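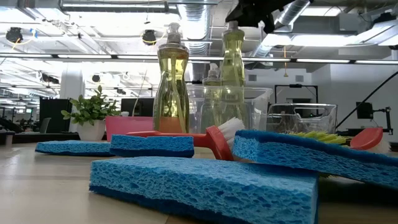
Xóchitl Figueroa wrote in to say the Cluta Overnight Balm was the first thing that got her through a dry winter without flaking, and could we please stop changing the lid. Lid is staying. Promise. New batch is in, same formula, same jar, same price.

Cluta Overnight Balm
100 ml jar, $19
In stock, ships from the Daly warehouse

What it is
Thick night balm for dry and very dry skin. Face, neck, backs of hands. Goes on heavy, settles in after a few minutes. No shimmer, no tint. Light oat smell, gone by morning. If you like a gel or anything bouncy, this isn't your jar, try the Coria Water Cream further down.

What's in it
Shea butter, oat oil, squalane, glycerin, beeswax, ceramides, vitamin E. Full list is on the box and on the ingredients tab. Not vegan (beeswax). No added fragrance, the oat smell is just the oat oil. Made without nut oils but shea comes from a tree nut so check with your doctor if thats a concern.

How to use
Wash face, pat dry, leave it a bit damp. Scoop an amount the size of a pea. Warm between fingers, press in. Don't rub, it drags. Serum goes under, never over. With retinol, wait 20 minutes then balm on top. Daytime is fine on hands and elbows, too greasy under makeup for most people.

Patch test first. Inside of the arm, overnight. Stings or goes red, wash it off and email us, we'll refund the opened jar.

Who it suits
Dry, very dry, mature, wind-chapped. Combination skin, cheeks only. Oily or breakout-prone, skip it. Not for broken skin.

Sizes
Travel tin, back in September
100 ml jar, $19
Salon tub, trade accounts only, ask Macario Aguirre at the trade desk

Also in the range
Skurkia Milk Cleanser. Rinses clean, no squeak. Pairs best with the balm.
Coria Water Cream. Light, for daytime, sits well under sunscreen.
Cluta Lip Stick. Same base, more wax, no oat oil.

Questions we keep getting

Why is mine grainy?
Shea does that when it gets warm then cools slowly, like in a mailbox. Still good to use. Rub the grains between your fingers and they melt. Do not microwave the jar. Please.

How long does it keep?
12 months once opened. Keep the lid on tight and keep water out. Clean dry fingers or a spatula.

Can I use it around my eyes?
On the bone underneath, yes, small amount. Not on the lids. It travels and your eyes will go blurry.

Was it tested?
Patch tested on 186 adults before we launched. No animal testing, us or our suppliers.

Does it help with eczema?
Can't say that, it's a cosmetic. Ask your doctor.

Reviews

Rigoberto Valdovinos, 5 stars
Hands like sandpaper before. Use it after every shift now. Wish the tub was for regular customers.

Crescencio Quintero, 3 stars
Works but heavy. Pillowcase took a beating. Use less then you think.

Shipping and returns
Orders in before 2 pm go out same day. Unopened jars, send back any time with the slip. Opened, only if your skin reacted. Put the order number in the subject line or it gets lost. Wholesale questions, same inbox, mark it TRADE.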